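Naltow Desk File, Three Slots: A Few Months In
Reviewed by Malou Briem

I have bought more paper storage than anyone with a one-bedroom flat should, and this is the first piece I've wanted to write about.
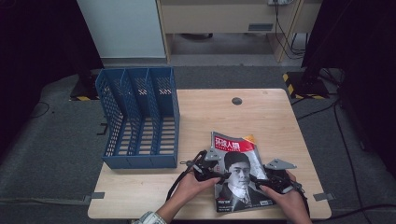
Why I went looking

I take magazines. Proper printed ones, four subscriptions plus whatever I pick up at stations, and I keep them far longer than I should (there's a run of a gardening monthly under my bed that I will get to, I will!). For years they lived in cardboard boxes from Safavi, the stationer's near my old office. Lovely boxes, marbled outside, and they sagged within a year. Then I tried a wire rack, which left a neat row of dents along the bottom of every issue.

In October I gave in and ordered the Naltow from Curnow's website. It came in two days, in one piece, with no screws and no little bag of feet to lose. I cut the tape and put it on the desk and that was the whole of the set-up.

Living with it

What I love is how fast it is. Open at the front, open at the top, so things go in from whichever side your hand happens to be on. I read at breakfast, and by the time the kettle's gone back on its stand the magazine is away. With the old boxes I had to lift one down, tip it, push the others back, and so of course I never did, and the pile on the chair grew until I had to sit somewhere else.

My system, for what it's worth: unread on the left, half-read in the middle, and on the right anything I've promised to pass on. The right-hand slot goes to my sister every few weeks and comes back with her recipe cuttings in it.

It's plastic, and it feels like plastic. I was a bit sniffy about that at first, but it wipes clean with a damp cloth, and I've spilt tea near it twice and soup once. The little holes do catch dust if you leave it by a window. An old toothbrush sorts that out.

How much goes in

More than I expected. I've had a whole winter of weeklies in one slot with a seed catalogue squeezed down the side. Thin issues on their own are less happy: with only one or two in a slot they slump and curl over, and a floppy cover gets a bend in it by the end of the week. I now put a stiff envelope behind them and they stand up nicely.

The Tonberg, for comparison

I borrowed a Tonberg from work for a fortnight to be fair about this. It's the heavier one, with a lid, and it costs 460 kroner against 159 for the Naltow. The lid is good if you have a cat. It looks very smart on a shelf. But I found I was stacking things on top of it by the third evening, and then it's just a small table with magazines trapped inside. I gave it back without a pang.

For bills and certificates I'd still go for a proper drawer. Curnow do a decent one for 398 and it locks.

Small grumbles

It slides a little on a polished desk when you push something in hard. Four dots of felt from the hardware shop fixed mine. I'd also have liked a place for a label, as I know what my slots mean and visitors plainly don't.

Would I buy it again?

I have! The second one is in the hall for post and takeaway menus, and I'm eyeing the gap beside the sewing machine for a third. If you've got a chair you can't sit on, start with one and see how far down the pile you get.

Posted March 5, 2020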